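Speaker notes: Keeping a small parish archive in order
Sadowski Hall, Starum — November 2018

Slide 1. Welcome

Good morning, and thank you for coming out on a Saturday. The Sirka Local Records Trust has been asked to speak on the care of small collections, meaning those held in church rooms, village halls and private houses, without a paid archivist. The session is in two halves with a break for tea. Please keep questions on insurance for the second half, when the printed sheet will be handed round.

Slide 2. What the Trust holds

The oldest item in our care is a churchwardens' account book begun in 1592. Most of what we hold is far younger and far duller: minutes, rate books, receipts, seed lists, school registers. Pause here. Make the point that the dull material is what readers ask for most. A family historian will pass over a fine map to reach a coal receipt with a grandfather's name on it.

The full list ran to 187 boxes when the last survey was closed in May. Every box has a number, a shelf and a one-line summary. Hold up the sample list and pass it along the front row.

Slide 3. One thing at a time

The commonest damage in small collections comes from handling. A volume is lifted with a cup in the other hand, or three bundles are carried at once and the bottom one slips. Our rule is that one item leaves its box, is read, and goes back before the next is touched.

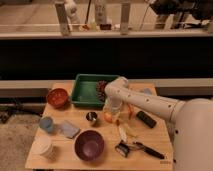

A small orange object among others on the table, with a shallow tray behind it.

Allow a moment for the slide. Then go on to the table itself. It should be clear before any box is opened. Pens stay in the bag and pencils only are used. Coats and wet umbrellas go in the lobby. Readers seldom object to these rules if they are told at the door, and often do if they are told halfway through the morning.

Slide 4. Boxes and labels

Ask who in the room still uses shoe boxes. There will be several hands. Be kind about it. A shoe box is better than a carrier bag, but it is acid, it sags, and the lid comes off. The Trust moved to Trumetine archive boxes in 2000 and has had no cause to change. They come flat, they are folded by hand, and the corners need to be pressed firmly or they will gape.

Labels should be written in pencil on the box and again on a slip inside it. Sticky labels fall off — the glue dries out and the label is found behind the radiator. 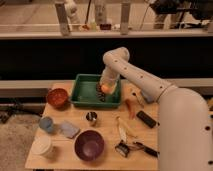
Never trust a label alone. The list must match the label, and both must match the contents. Where they differ, correct the list on the same day and initial the change. We lost sight of the Starum drainage papers for several years through a single wrong digit, and they were on the right shelf the whole time.

Slide 5. Returning items

Returns deserve as much care as issues. The member on duty checks the item against the slip, looks for loose leaves and signs the book. No reader should put anything back on the shelf, however well they know the room.

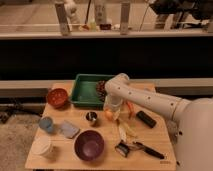

A returns place must be settled before the doors open. In many parish rooms it is a corner of the reading table, and by midday it has vanished under other papers. We advise a container with low sides that is used for nothing else. The green tray on the slide stands near the back edge of the table, which leaves the middle for the things in use, and its inside can be seen at a glance. Large volumes will need a trolley or a side shelf in its place.

Slide 6. Damp

If time is short, drop the first part of this slide and go straight to the meter readings. Boxes should stand clear of outside walls and off the floor. Open the cupboards on dry days. If a box smells musty, take it to a separate room before it is opened, and telephone the Trust.

Tea follows in the side room. The second half will begin with the insurance sheet, of which there are 2 pages; please make sure you have both.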